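FOR IMMEDIATE RELEASE
February

Stendia Finds Little Behind "Recyclable" Claims on Household Packaging

Group asks sellers to show their numbers or drop the word

UNDHOLM - Stendia, an independent consumer group that checks claims made on everyday goods, today released a review of 59 household products sold with the word "recyclable" on the label. For 11 of them, the seller could show that the package is accepted by the curbside program serving Undholm. For the rest, Stendia received general statements, links to marketing pages, or no reply.

The full report, "Says Who?", is available free from the Stendia office and on its website.
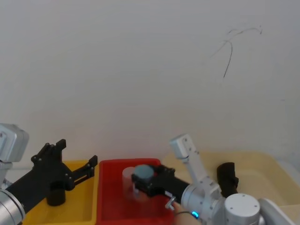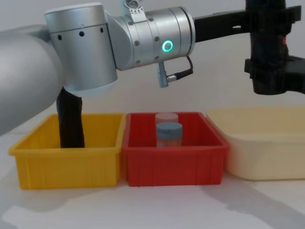
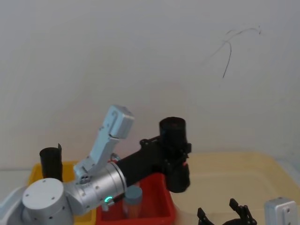

Stendia began the review after readers kept asking the same thing: if the tub says recyclable, why does the sorting guide from the city say to put it in the trash? The group bought its own samples at regular stores in Undholm and in the neighboring town of Tirach. It took no free goods and no money from any seller, packager or waste hauler.

Each seller was sent the same short letter. It asked which programs take the package, what share of local homes those programs serve, and what becomes of the package after pickup. Sellers had two full billing cycles to answer. Several asked for more time and got it. The extra time did not produce much.

The most common answer was that the package is "100 percent recyclable." Stendia does not accept that figure as an answer. It describes what the material could become in the right plant under the right conditions. A shopper standing in a kitchen in Tirach with an empty soap refill pouch has no such plant nearby and no way to find one from the label.

A second common answer was that the package can be mailed back. Stendia tried to do this with every product that offered it. Some programs had a waiting list. Others required the shopper to save up a full box before a shipping label would be issued, and one asked for the original receipt. The report lists each program with its terms as they stood when the group signed up. Stendia would like to see how many packages these programs take in compared with how many are sold. It has asked. The figures have not been provided.

The review also looks at Vídalín, a labeling scheme that now appears on many cleaning and laundry products in the region. Vídalín grades packaging with one to four green leaves. Stendia could not find a public list of the tests behind the leaves, and two products in nearly identical bottles carried different grades. In a written response, Vídalín said that its grades "reflect a whole-product view" and that its method is under review. Stendia welcomes the review and will believe in the new method when it is published.

The group is also wary of its own findings in places, and the report says so. The sample was bought in two towns and should not be read as a picture of the whole country. City sorting rules change, sometimes in the middle of a season, and a package turned away now may be accepted later. Stendia did not follow items past the curb. It checked whether they are on the accepted list, and makes no claim that an accepted item is always turned into something new. Anyone who does make that claim should be asked for the paperwork.

Stendia is asking sellers to take these steps:

Print the word "recyclable" only where most shoppers in the sales area can put the package in the bin at home.

Name the part that is meant. A cap, a pump and a sleeve are often handled differently from the bottle, and a single symbol on the back covers none of that.

Publish return numbers for mail-back programs once a year, including the number of packages sold.

Stop using leaves, loops and globes that have no public standard behind them.

The group has shared its findings with the sellers named in the report. A few have said they will change their labels at the next print run. Past promises of this kind have been slow to reach the shelf, and Stendia plans to buy the same products again next February and compare.

Shoppers who want to check a product themselves can start with the sorting guide from their own city, which should outrank anything printed on the package. Stendia also accepts photos of puzzling labels through its website. Please include the town and the store, and keep the package until you hear back.

About Stendia
Stendia is a member-funded consumer group based in Undholm. It buys what it tests, publishes its methods with its results, and carries no advertising.

Media contact
Stendia Press Desk, Undholm
Requests for the report, the letter sent to sellers and the replies received can be made through the press page on the Stendia website.

###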